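How do you keep a shared kitchen drawer of hand-me-down linens from smelling musty?

Posted by Caroline Ogola in Home and Laundry

Hi everyone! My grandmother left me a big stack of tablecloths and napkins (some of them older than my mother, I think), and they have been living in the bottom drawer of a pine dresser since May. They were clean when I put them away, I promise. I washed them, ironed them, folded them up with a lavender sachet and felt very pleased with myself. Last night I pulled one out for a birthday dinner and it smelled like a basement. The sachet still smells lovely, so now what I have is a basement with lavender in it.

I would hate to bleach them or do anything harsh. A couple have embroidery that her sister did by hand. The dresser is against an outside wall, if that matters, and the drawer has no liner.

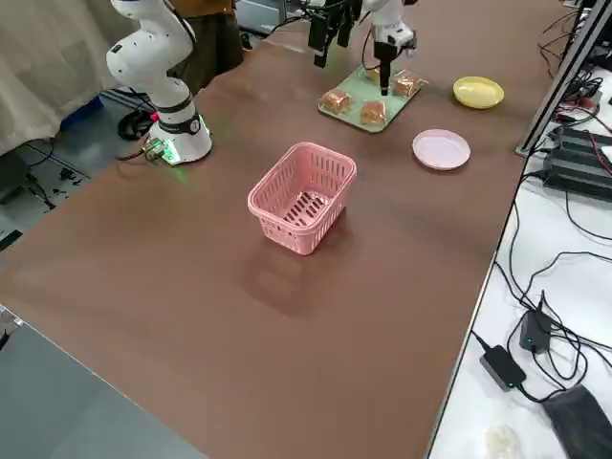
Can I wash old cotton and linen with vinegar, or will it hurt the thread?

Plain white vinegar is fine for sturdy cotton and linen as long as it is well diluted and you rinse it out properly, but test a corner of anything with colored embroidery first, since old red thread loves to run.

Ghada Abu Hammour

Hello Caroline, what a nice thing to inherit! I typed that bit about the vinegar at the top because it's what everybody asks me, and now let me try to help with the rest. My guess is that they went into the drawer with a little damp still in them. Ironing fools you, especially with steam. The cloth feels hot and crisp and you think it's done, but a folded tablecloth is a lot of layers and the middle ones hold on to moisture for ages. I leave mine draped over the back of the sofa overnight before I fold them, and my husband has learned to sit elsewhere.

For the wash, I soak everything in a tub of cool water with a cup of vinegar for 60 minutes, rinse it 2 times, and then do a gentle cycle with a small amount of mild soap. No fabric softener. Dry them outside if you can, in the shade if the colors are old.

Then look at the drawer itself — I would bet the smell is in the wood. Take it all the way out, vacuum the corners, wipe it with a barely damp cloth and let it stand in an airy room for 72 hours before anything goes back. Pull the dresser away from that outside wall too, even the width of your hand helps. Line the drawer with acid-free tissue and refold the cloths along different lines every few months, so the creases don't wear through.

linen_and_lemons

Baking soda in a bowl, leave it in the drawer with the door shut. Worked for me.

Edit: I meant the drawer shut. Mine is a cupboard. Also I'd skip the sachet until the smell is gone or you won't be able to tell.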